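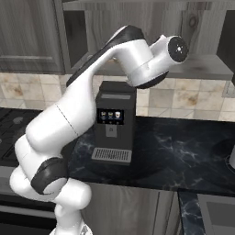 Garnance: a word list of kitchen and cooking talk

Hi! I'm Delwyn Nepia and this is the README for Garnance, my collection of words and phrases people use when they cook at home. It started as a text file on my old laptop and grew until I couldn't find anything in it, so I moved it into a proper table and wrote this page to go with it. If you only want the file, it's garnance.csv and you can skip the rest.

What's in it

There are about 700 entries. Each one is a word or short phrase, what the person meant by it, the dish they were talking about, and a note from me if I had one. I kept the spelling people gave me, even when I would have spelled it differently (there are a lot of ways to write "schmush," it seems, and I wasn't going to pick a winner).

Columns

term – the word or phrase, in lower case
meaning – in the speaker's own words where I had them, mine otherwise
dish – blank if it's a general word like "smidge"
region – where the speaker learned to cook, which can be a long way from where they live now
heard_from – family, neighbor, workplace or other
note – me rambling

Please read the note column before you email me about a strange meaning. Half the time I've already argued with myself in there.

Where the words came from

Mostly from talking to people. I'd ask what they call the crusty bit at the bottom of the rice pot and then just keep my mouth shut and write. Gifty Ankrah did the same with her side of the family and her old coworkers, and her entries are better than mine – she asks the follow-up question and I forget to. The rest came in through a form I left up on the Kerslake cooking board until November, when the spam got too silly and I took it down.

Everybody who gave us a word said it was fine to share. There are no names in the file. If a meaning mentioned a relative by name, I changed it to "my aunt" or "my grandpa" or whatever fit.

Things that are wrong with it

It leans hard toward baking and rice, for the simple reason that bakers and rice people love to talk. Grilling is thin. Canning and pickling are thinner, and I'd really love help there!

The region column is messy. Some people wrote a town, some wrote a state, one wrote "the farm." I tried to tidy it in version 2 and made it worse, so I put it back the way it was.

Please don't use the amounts for cooking. "A glug" has 3 different meanings in here and one of them will ruin your soup.

Opening the file

It's plain UTF-8 with commas and quotes. If the accents come out as garbage in your spreadsheet program, use the import menu and choose UTF-8 there instead of double-clicking the file. I've also got a copy in Ploris format, but I only update that when I remember, so trust the CSV.

Adding words

Open an issue with the term, the meaning and where you learned it. One word per issue is easiest for me, though I won't turn down a list. Duplicates are welcome if the meaning is even a little different. I don't take words copied out of cookbooks.

License

CC BY 4.0. Use it for whatever you like, and credit "Garnance word list, Nepia and Ankrah."

Still to do

Sort out "scant" and "shy," which I think are the same word
Merge Gifty's last notebook
Sound clips, maybe, if I can find a decent microphone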